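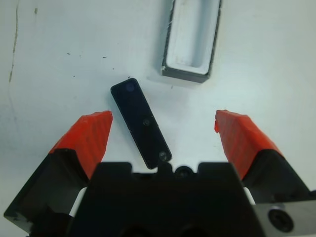 How do I get faint marks off a big white table without dulling the top?

jevbergshed
25 March 2021

We have a large white table in our shared workroom in Pulevmont and it gets used for everything: laptops, little assemblies, bits and pieces being shuffled back and forth all day. It's picked up a scatter of faint marks that a damp cloth won't shift. They don't bother anyone much, but I'd like to tidy it up before the end of the month. I don't know what the top is made of, sorry, the label underneath has gone. It was second-hand and cost us $54, so I'm not precious about it, but I don't want to make it worse either!

wistari_bench
Warm water with a small squirt of dish soap and a microfibre cloth will do most of it, with a paste of bicarb and water for whatever is left. Wring the cloth out well so you aren't flooding any joins. Go over the whole table first, dry it with an old tea towel, and then look at it from low down with the light behind, and you'll see fairly quickly which marks are sitting on the surface and which are scratches. The surface ones you can dab with the bicarb paste. Leave it for 90 seconds, rub gently with your fingertip through the cloth, wipe off, rinse, dry. I'd do a test patch near a back corner before going anywhere near the middle, especially as you don't know what you've got.

Black scuffs are usually rubbed off something that's been dragged across, and for those I like a plain white pencil eraser (the soft kind, the coloured ones can leave a smear of their own). It's slow going on a big table but very satisfying with the radio on. I'd keep away from scouring powder and the green side of the sponge. I used the green side on our old kitchen table one November and I've had a tablecloth over that end ever since.

If the marks are scratches, you can stop there and put the kettle on. Cleaning won't lift them and they'll only look worse if you polish around them.

santorohall
magic sponge, done in five minutes

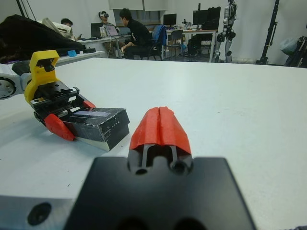 pulevmont_lurker
Magic sponges are a very fine abrasive, so please be a bit careful with that last suggestion. They're wonderful on a matte top, but on a glossy one you can end up with a dull patch exactly the size of your enthusiasm, and I say this with a dull patch of my own in the laundry. Light pressure, plenty of water, and the same corner test mentioned earlier.

The other thing I'd look at is what goes on the table. Anything with tape on it will leave a bit of stickiness behind sooner or later, and then dust settles in the sticky bit and you get a grey smudge that soap slides straight over. A few drops of eucalyptus oil on a cotton ball will usually loosen it, then wash with soapy water so the oil doesn't hang about. Open a window if there are people working in the room, as some find the smell a bit much.

For hard little things that get pushed around, a desk mat or even a cheap felt placemat under the busiest spot helps a lot. Ours gets a shake outside on Fridays and a proper wash when somebody remembers.

jevbergshed
Thank you all, eraser first and then the bicarb. I'll do the corner test tonight once everyone has packed up their laptops, and pick up a mat on the weekend.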